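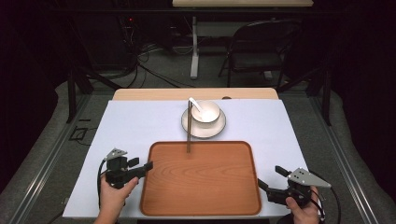
Home > Kitchen & Table > Wood Care > Ask the Community

Can I refinish a wooden serving tray so it's safe for hot bowls?

I have a wooden serving tray that I use to carry soup up to my father, who eats upstairs most days. The old finish has gone sticky in two places and there is a pale ring where a hot pot sat too long. The tray is a large rectangle with rounded corners and a raised rim, and the flat part has a curved grain that I would like to keep visible, so paint is out. I don't know what the original finish was. It came from a shop in Skernirport that has closed, and there is no label on the underside. I have some 220 grit paper and half a can of Gimance floor varnish left from the hallway. Can I use that, or do I need something made for kitchen things? He does spill.

Posted by mossy_stair
Viewed 700 times

Ketill Egilsson

Don't use the floor varnish until you have read the can. Some floor products are fine once fully cured and some have additives you don't want near food. If the can doesn't say either way, write to the maker and ask.

For a tray I would use a hardening oil. I did mine with Bjarnason tray oil in September and it has held up to daily use. What I did:

Wash with dish soap and a damp cloth, then dry it standing on its edge overnight. Scrape the sticky spots with a plastic card before you sand, or they clog the paper. Sand with the grain, and go lightly if there's any chance it's veneer. Look at the edge of the rim and the underside to find out. If the grain lines don't carry over the edge, assume veneer and stop as soon as the old finish is gone.

Wipe off the dust, put on a thin coat of oil, wait as long as the can says, then wipe off everything that hasn't soaked in. Leave it a day and do it again. I did 2 coats on the base and an extra one inside the corners, where soup collects.

Pale rings are usually moisture in the finish, so yours may go away with the sanding. A dark ring would be in the wood and harder to get out.

Lay the oily rags flat outside to dry before you throw them away. Bunched up, they can catch fire.

No oil will make it proof against a hot pot. Put a saucer or a cork mat under the bowl.

harborlight50

just use mineral oil, it's cheap. mine is from Ista and I've never sanded it

pelle_w

Mineral oil is okay on bare wood but it won't do anything for her sticky spots, the old finish has to come off first. It also never hardens, so you'll be redoing it every few weeks. I agree about checking for veneer. I went straight through mine at one corner with 120 grit and you can't fix that.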